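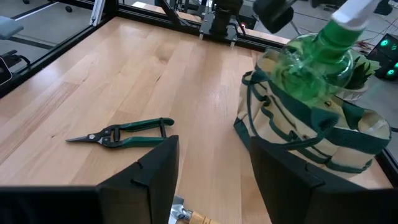
Snips on the potting bench, strap closed, tool bag to the right.

Garden snips spring open in the bag – strap, spring or storage problem?

Posted 8th December in Hand Tools and Storage

I have a pair of green-handled snips with narrow blades, an upright spring between the handles and a strap across the handle ends that holds them shut. They live in a canvas bag with open pockets around the outside. Since May the strap has been slipping off when I carry the bag, and the blades open inside the pocket. The tip has now gone through the bottom seam twice.

I have tried the snips point down and point up. Point up they stay closed, but then the tip is where my hand goes. Is there a fix for the strap, or do I need a sheath? Second thing: the bench is bare wood with a few knots and a short crack, and sap from the blades is marking it. Oil or leave alone?

Sowa

Triria
Check the pivot before you blame the strap. If the pivot screw has backed off, the blades can rock sideways and the handles no longer line up, so the strap sits at an angle and walks off the end. Tighten it until the blades close without side play but still open under spring pressure alone. An eighth of a turn is usually enough.

Then clean the spring linkage. Dried sap there makes the handles sit slightly wide when squeezed shut, and the strap is under more load than it was made for. Use a stiff brush and denatured alcohol, let it dry, then one drop of light oil on each joint. Wipe off the excess or it will collect grit.

If the strap itself has stretched, replace it. A rubber O-ring over both handles works as a stopgap.

For the pocket, cut a piece of scrap leather or old hose 1 inch longer than the blades, fold or slit it to fit, and store point down in that. Restitch the seam with waxed polyester thread. Cotton rots.

Grernex
just get a holster, the pockets on those bags are for trowels and forks anyway. mine is on my belt and I never put snips in the bag at all

Todomer
Agree with the pivot advice above. On the bench: sand with 120 grit and then 180, fill the crack only if it catches dirt, and put on two thin coats of raw linseed oil, a few days apart. Lay the oily rags out flat outdoors to dry. Do not ball them up, they can catch fire. Sap comes off an oiled top with a plastic scraper. It will still stain if you leave it overnight.

Wooden tool handles can get the same oil while you have the can open.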